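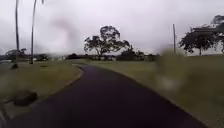 **Figura 3.** Vista del sendero desde una cámara fija. A la derecha, zona translúcida y difusa sobre el césped; en la parte superior central, mancha grisácea alargada.

### 4.3. Degradación de la percepción por contaminación óptica

Durante la campaña de marzo, la plataforma Trimov registró 30 paradas no solicitadas en el recorrido del parque de Cordeiro. La revisión de los registros permitió atribuir 5 de ellas a fallos de tracción o de comunicaciones; las restantes coincidieron con la presencia de zonas borrosas en la imagen, compatibles con agua o suciedad en la ventana de la cámara. La Figura 3 muestra una de estas situaciones: la zona difusa de mayor tamaño se superpone al césped y deforma la textura de la hierba y la línea del horizonte, mientras que el bordillo izquierdo y la curva del asfalto conservan contornos reconocibles.

El módulo de segmentación Clornidon clasificó de forma errónea las regiones afectadas. En 1214 de los 3182 fotogramas anotados manualmente, al menos una de ellas fue etiquetada como obstáculo próximo, lo que activó la parada de seguridad sin que existiera objeto alguno en la trayectoria. El fallo opuesto reviste mayor gravedad. Una mancha situada sobre el borde derecho del sendero puede ocultar a un peatón que se incorpore desde el césped, y el sistema carecía de un indicador que advirtiera de la pérdida parcial de visibilidad.

El procedimiento de inspección vigente preveía la limpieza de la ventana únicamente antes de cada salida. Dicha medida resultó insuficiente en jornadas de lluvia intermitente. Se incorporó, en consecuencia, un detector de regiones estáticas en coordenadas de imagen, que reduce la velocidad máxima cuando una zona borrosa persiste mientras el vehículo avanza y ordena la detención si dicha zona invade el corredor de marcha. Los umbrales se ajustaron con las secuencias de Cordeiro y no han sido validados todavía en el circuito de Prendholm, cuya iluminación nocturna plantea dificultades adicionales que se tratan en la sección 5.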